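Chapter 6
What the Machine Leaves Behind

When the packing firm Fendance brought grippers into its Fliltley plant, staff were told that the dull part of the job would go away. The word used in the first briefing was "relief." Fourteen months later the dull part was still there. It had moved to a different bench and been given a lower pay grade.

This chapter asks who does the work that an automated workplace still needs done, and why so little of it shows up in the figures. Readers who have come straight from Chapter 5 should be wary of carrying its optimism with them. The productivity numbers quoted there were supplied by Stosora, the company that sold the system.

Start with the count. Stosora's report credits the Fliltley line with 1,337 completed handling tasks in a single shift. It does not say how many were set up by a person, stopped by a person, or done over. A worker who wipes down a bench, lays out a sheet and puts an object back where it started is not mentioned at all. On the payroll she is "support." In the older plan of the plant there were 32 handlers and no support grade.
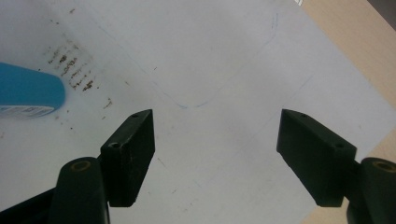
Figure 6.1 Gripper fingers open over a marked white sheet, with a blue object at upper left.

Managers tend to answer that such work is temporary and will shrink as the system improves. Perhaps it will. The same claim was made at Fliltley in the first September and repeated the next, and the support grade grew in between. We should ask for evidence before we accept it a third time.

6.1 Counting Tasks, Counting People

A task is whatever the person writing the report decides it is. Awwad, a smaller firm in the same trade, logged a task only when an item reached the shipping shelf. By that rule, 400 gripper movements could produce 100 tasks or none.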